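Why Do Oranges Have Such Thick Peels?

I peel an orange nearly every afternoon, usually at three, and for years I never once thought about the part I was throwing away.
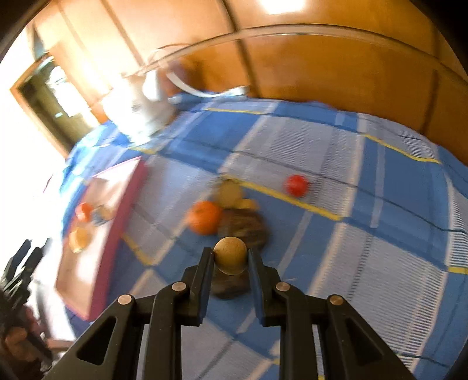

Then one day I squeezed a bit of peel near my nose and got a tiny squirt of something that smelled amazing (and stung my eye a little, so please don't copy me). After that I had to find out what was going on in there!

Let's start with the outside. The shiny, bumpy, colored part of an orange peel has its own name. It's called the zest. If you look at it very closely, maybe with a magnifying glass, you'll see lots of little dots. Each dot is a tiny pocket filled with oil. When you bend the peel, the pockets pop and the oil sprays out. That's the smell!

So what is the oil for? Well, an orange can't run away or swat at anything. Plenty of insects would love to chew through to the sweet part, and the oil tastes strong and bitter to a lot of them. Some bugs have learned to put up with it anyway, and orange growers are not happy about those bugs.

Under the zest is the white, spongy stuff. I used to call it "the fluff," but the real word is pith. Press it with your thumb and it squishes, a bit like a foam mattress. When an orange drops off a branch and thumps onto the ground, the pith helps soften the bump. It also helps keep the juice inside from drying out. Pith isn't poisonous, by the way. It just tastes bitter, and I still pick off every last string.

Now think about a grape. Its skin is so thin you eat it without noticing. Grapes and oranges both have seeds to spread, and both want an animal to come along and help, but they've ended up with very different wrappers. A bird can swallow a whole grape in one gulp. Nobody I know of can do that with an orange!

Here's something to try at home. Fill a deep bowl with water and put in an orange with its peel on. It should float. Now take it out, peel it, and put it back. Most of the time it sinks! The peel is full of tiny air spaces, so it works like a life jacket. My biggest orange, a Gashi from the corner market, bobbed around for 20 minutes before I got bored and ate it.

You can do it with a lemon or a lime too -- write down your guess first, then check. And save the peels! Put a few strips in a cup by your bed and see how many days go by before you can't smell them anymore.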